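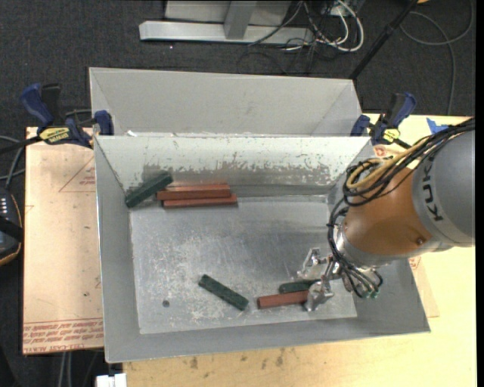 Is the Vernau bench-top storage bin worth buying for a small workshop?
It depends on how heavy your parts are. For small hardware and offcuts it does the job well, and for castings or full boxes of bolts I would pay more for a thicker one.

I bought 2 of them from Sendside in February. They came flat, with rivets already set on the long sides and the ends held by screws. The instructions leave out which end is the front. Putting the first one together took 23 minutes and the second went faster.

The steel is thinner than on my old Lelance bins. With a full load of bolts the bottom bows a little, and it springs back when emptied. The rolled rim is smooth enough to grab without gloves. The label slot is too shallow for a standard index card, so I trim mine.

At $29 each they cost less than the Lelance, and Sendside charged nothing for shipping. One screw was missing from the second box. I wrote to the seller and got a replacement four days later.

I would buy them again for light parts. A lid is sold separately and I haven't tried it.

Posted 6/10/25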